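In Defense of the Crumpled Bag

My mother folded her shopping bags into triangles. She sat at the kitchen table after supper, smoothed each one flat with the side of her hand, and turned it over and over on itself until it was a tight little parcel you could have thrown across the street. The triangles lived in a cookie tin next to the flour. I was a grown woman with a kitchen of my own before I understood that most families did nothing of the kind, and longer than that before I gave myself permission to stop.

I bring it up because Prudonberg has gone a bit mad for tidy bags lately. The housewares shop on the corner, Flestance, has a whole wall of things to keep your bags in: racks, slim drawers, a sort of fabric sleeve you hang on a door. I went in for a dish brush in July and stood in front of that wall for ten minutes, feeling guilty. At home I had some 63 canvas totes (I had counted them that morning, in a temper, after a pile of them slid off the closet shelf onto my head) and I could not have told you where half of them came from. Conferences, bookshops, a bakery that closed years ago, a bank I never used!

So I did what the magazines tell you to do. I emptied them all out, matched them by size, folded them in thirds and stood them up in a box like file folders. It looked lovely. I showed it to my neighbor. And then for weeks I walked to the market and came home with my onions in a paper sack, for the simple reason that I couldn't bear to pull a bag out and spoil the row.

I think a tote bag wants to be dropped on the floor when you come in, and picked up by whichever handle is nearest when you go out again. Canvas is forgiving that way. It was made for sails and tents and mailbags, and a few wrinkles will do it no harm. Folding it neatly adds a chore to a thing whose whole charm is that it asks for nothing. We have plenty of belongings that do need looking after, the good knives and the wool sweaters and the cast iron, and I would sooner spend my evenings on those.

What I do believe in, and quite firmly, is emptying the bag. A crumpled bag with nothing in it is ready to go. A beautifully folded bag with last month's receipts, a pen cap and a flattened granola bar in the bottom is a nuisance, and one day it will be a smell. Turn it upside down, give it a good shake, run your fingers along the seams where the crumbs collect. Then let it lie however it falls.

I also believe in having fewer. I kept 5 in the end, which is still more than my arms can carry, and gave the rest to the Painemal food pantry, where they go out the door full and don't often come back. The box they stood in holds potatoes now. My mother's tin is still on the shelf, and I'm fond of it, and there are three of her triangles inside that I will never unfold. That seems to me a perfectly good use for a folded bag, but it has very little to do with shopping.

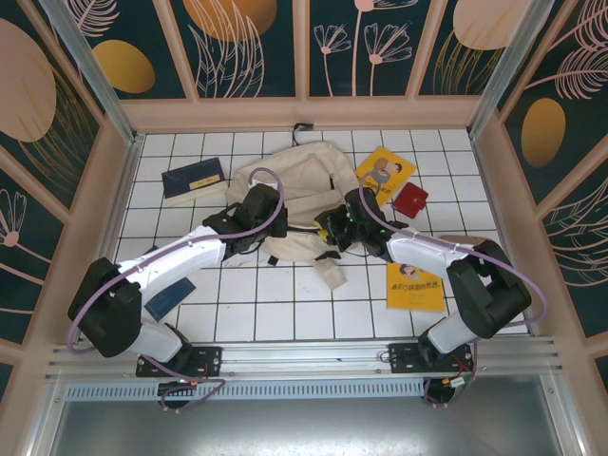

Châu Ngô: I agree with you about the emptying, but I have to stick up for the folders. I carry a thin nylon bag folded in my coat pocket and it has saved me more times than I can say. Canvas I leave on the hook by the door, and the only rule in our house is that whoever brought it home shakes it out over the back step first.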